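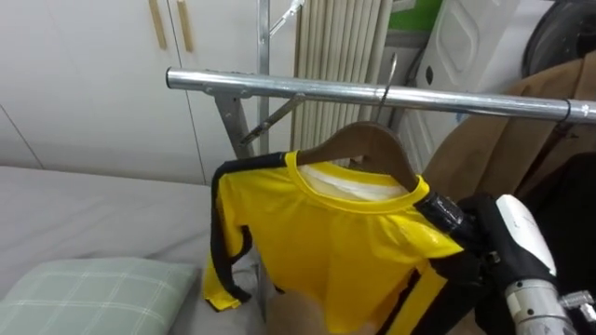

Garment Rails for Shared and Institutional Use: The Wornel Single Rail and Curved Hanger Set

Filed under: Furnishings and Fittings > Clothing Storage > Reviews

Print this page | E-mail this page

The Sikascombe Residential Services Office provides furnished rooms for students, visiting staff, and members of touring sports teams. Built-in closets are absent from the older of its two buildings, and residents there have for many years relied on hooks behind the door. In May the office agreed to replace the hooks with freestanding garment racks and asked this department to assess a suitable model before the order was placed. The product selected for assessment was the Wornel Single Rail, supplied with a set of curved wooden hangers. The findings are set out below for the use of other residential and guest facilities.

Scope of the Assessment

The rack was placed in a furnished bedroom on the second floor and used as a resident would use it. Garments were drawn from the lost property store and from the team kit held for the summer sports program. They included winter coats, knitwear, dress shirts, and long-sleeved team jerseys in a smooth, satiny fabric. The jerseys were included at the request of Elmarie Fourie, head of residential services, whose office receives more complaints about clothing on the floor during the sports program than at any other time of year.

The rack was assessed for assembly, stability, finish, and ease of use. The hangers were assessed separately, as they may be ordered without the rack.

Assembly

The rack is delivered in a single flat carton. The instructions consist of one folded sheet with drawings and very little text. Two members of staff completed the work without difficulty, although the fixing screws for the feet are identical in length to those for the uprights and differ only in thread. Several minutes were lost to this. The manufacturer would do well to pack the two types in separate bags.

One person can assemble the rack alone, but the rail must be held level while the second upright is tightened. Offices that expect residents to assemble their own furniture should bear this in mind.

Rail and Finish

The rail is a polished chrome tube. The finish on the unit supplied was even, with no pitting or rough seams, and hangers travel along it smoothly. Metal hooks do make a distinct sound on the tube when moved quickly - a minor matter in a private bedroom, but one that was noticed in a shared room late in the evening.

Polished chrome shows fingerprints. The housekeeping team cleaned the rail with a dry microfiber cloth and found this sufficient. Abrasive pads should not be used.

Under a load of winter coats the rail showed a slight bow at the center, which disappeared when the coats were removed. With shirts and jerseys there was no visible bow. The rack remained steady when garments were taken down from either end, provided the floor was level. On thick carpet it leaned forward slightly and had to be moved closer to the wall.

Hangers

The hangers are the stronger part of the product. They are wooden, in a warm brown, with smooth arms that slope down into the shoulders of the garment. The curve supports a shirt across its full width, and knitwear left in place for several weeks did not develop the raised points that wire hangers leave at the shoulder.

The metal hook is thin but passes easily over the rail. It turns freely, so that a garment may be hung facing in either direction.

The satiny jerseys presented the only real difficulty. Smooth fabric on a smooth wooden arm will slide if the garment is not centered, and a jersey with a wide round collar has nothing to fasten at the neck. The department found that the following method gave satisfactory results:

Insert the hanger through the hem of the garment, not through the collar, so that the neckline is not stretched.

Hang the hook on the rail before making any further adjustment.

Take hold of the fabric near the shoulder seam and draw it outward until the seam rests at the end of the arm. Repeat on the other side.

Allow the sleeves to fall freely. Sleeves folded over the arm add weight to one side and cause the garment to slip.

Jerseys hung in this manner stayed in place when neighboring garments were removed. Those hung in haste did not. Facilities that store large quantities of sports clothing may prefer a hanger with a notched or flocked arm, and the supplier confirmed that a flocked version is sold separately.

Placement in the Room

Many rooms in the older building can accommodate the rack only beside the bed. This is acceptable for short garments. Long coats tend to brush against the bedding, and in narrow rooms they should be hung at the end farthest from the pillow. Residents also found the bed a convenient surface on which to lay out clothing before hanging it, and several asked that the rack remain there when a second position was offered.

Dust is a consideration with any open rack. Garments not in regular use should be covered or stored elsewhere.

Durability

The manufacturer states that the moving parts of the hanger hook have been tested to 3,000 turns. The department has no means of confirming this figure. Over the period of use no hook loosened, and the rack required tightening once, at the left foot.

Assessment

The department awarded the Wornel Single Rail and hanger set a score of 71 out of 100. Points were deducted for the unclear assembly sheet, the behavior of the rack on carpet, and the tendency of satiny garments to slip. The rack is recommended for single rooms with hard floors and for light to moderate quantities of clothing. It is not recommended for shared coat storage, for which a double-braced model should be sought.

The hangers are recommended without reservation for shirts, jackets, and knitwear, and with the method given above for sports jerseys.

Report prepared by Vidar Torvik, Furnishings and Equipment.

Print this page | E-mail this page

Reader Comments (4)

Dörte Pfeiffer
We have the same rack in our guest house in Stinutport. Felt pads under the front feet cured the lean on carpet. Please keep the spare screws, the supplier took weeks to send ours.

Sizwe Pretorius
Does the flocked hanger have the same curve as the wooden one? Our goalkeeper shirts have very wide necks and they fall off everything.

Nektarios Margaritis
In reply to Sizwe: the flocked ones we received were flatter. Good grip, but they left a small crease at the shoulder. I went back to the wooden ones for anything that has to look pressed.

Mofokeng
Would have liked to see the height of the rail given. My long coats touch the floor on most of these.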